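Recording hand-guided demonstrations with the Breltitz gripper

Last updated 2021-12-31

This page covers recording a task by hand for a Vurnbridge arm. You hold the gripper tool yourself, carry out the task, and the recording is later turned into motions for the arm. If you are driving the arm from a remote station, see the Huanca setup page instead.

What you need

The Breltitz hand-held gripper, charged
A memory card with space for the whole session
The Fostport recorder installed on your laptop
The objects for the task, plus one spare of each

Set up the recorder

Open Fostport and create a new task. Give it a short name with a verb in it, such as "pick up bottle". Names like "test2" are hard to find again in December when you started in the spring.

Connect the gripper and wait for the status light in the program to turn green. Open and close the fingers fully 3 times. The program uses this to set the range of the grip, and it has to be done again after every battery change.

Record

Press the trigger button once to start. Hold still for a moment, then move to the object at an even pace. Close the fingers, carry out the task, let go and back away before you press the button again. Each press makes one file.

Keep your wrist relaxed. Sharp turns blur the video, and the program will drop a clip if it loses track of where the gripper is. Bottles with liquid in them should be capped tightly – they get tipped a lot.

Change something between takes. Move the object, start from a different height, or turn to face another part of the room. For tasks with a handover, let the other person reach in from different sides. 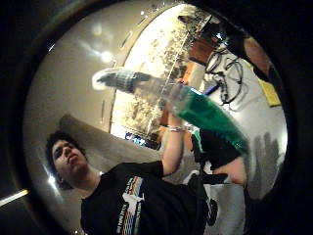
How many takes does one task need?

Start with 40 for a simple pick or handover and train on those first. If the arm still misses, go up to 300 before you change any settings. The full set we use for kitchen tasks has 2,000 takes, but it covers many different objects.

Check and upload

Play back the first few takes before recording the rest. Delete any where the fingers slipped or the start was missed. Then choose Export, pick the task name and leave the frame rate as it is. Fostport writes a log next to the files – keep it in the same folder, or the upload will stop with error "no range data".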